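Chapter 9
Seeing the Table Before Touching It
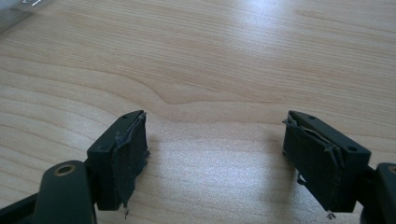 Figure 9.1 A hand-held gripper over a wooden tabletop. Note the glare toward the top and the worn pads on both fingers.

If you have worked your way through the chapters on motion planning, you may be feeling rather pleased with yourself, and so you should! Your planner can carry a gripper from one side of a bench to the other without bumping into anything. But it has been taking somebody's word for where the bench is, and in this chapter we finally ask where that word comes from.

Look for a moment at the wood in Figure 9.1. You and I see one flat table and think no more of it. A simple program that hunts for edges sees a good deal more — every wavy line of grain is a possible edge, and the bright patch, where the grain fades almost to white, could easily be taken for a sheet of paper. The fingers bring their own trouble. A model drawn from clean, square blocks will not quite match pads with ragged edges and threads hanging from them, and a program that trusts the drawing too much may decide that a loose flap is something to pick up.

We will build our answer in 2 stages. Section 9.1 makes a mask, a plain map of which pixels belong to the gripper, and lets it grow a little at the borders to take in the frayed bits. Section 9.2 fits a flat surface to whatever is left, using the Retex library you installed in Chapter 2, and teaches it to give less weight to washed-out areas.

The exercises use the Bakke set, 500 pictures of ordinary surfaces, which you can load with the same script as before. Please do try the first exercise by hand, with a pencil and a printed picture, before you write any code (it is slow, I know, and well worth an evening). Keep your marked-up print nearby, as we will return to it in Section 9.2.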